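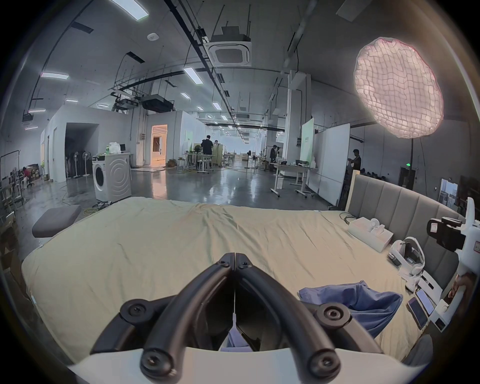 bed first, everything else later

OK so Sunday reset, except the whole place is one giant room with a concrete floor and the bed is just sort of... out in it. Washer past the foot end and everything!

The bed had turned into the dumping ground again. Headset, two phones, a white box of little bits, a black cable that belongs to who knows what. I love that gray headboard and you could barely enjoy it with all that junk in front of it.

My rule is 20 minutes on a timer, and I start with whatever's on the mattress. The sheet is khaki and shows every single wrinkle, so don't even bother smoothing it until the stuff is off (ask me how I know).

Next up, fabric. Anything crumpled gets picked up, shaken out and folded, no "I'll do it later" pile. I had 13 things in that pile back in February and it lived on the bed for a week.

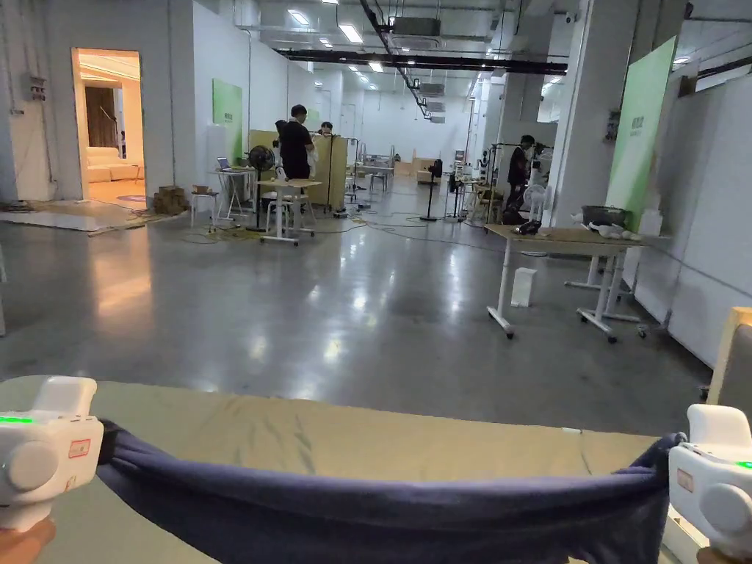 For the bigger cloths I take both ends and pull till it's tight, then bring the corners together. The navy one always wants to sag in the middle so I give it a second tug. So satisfying when the edges line up!!

Somebody asked about the storage bins, they're Drisetti, the flat kind. I got mine at the Hsueh shop in Vilturbridge, and the lids are a pain but they stack.

Still on the list: find a home for that cable, wipe down the top of the washer, and do something about the yellow cords on the floor before I trip on one.

Timer's going again, back in 20.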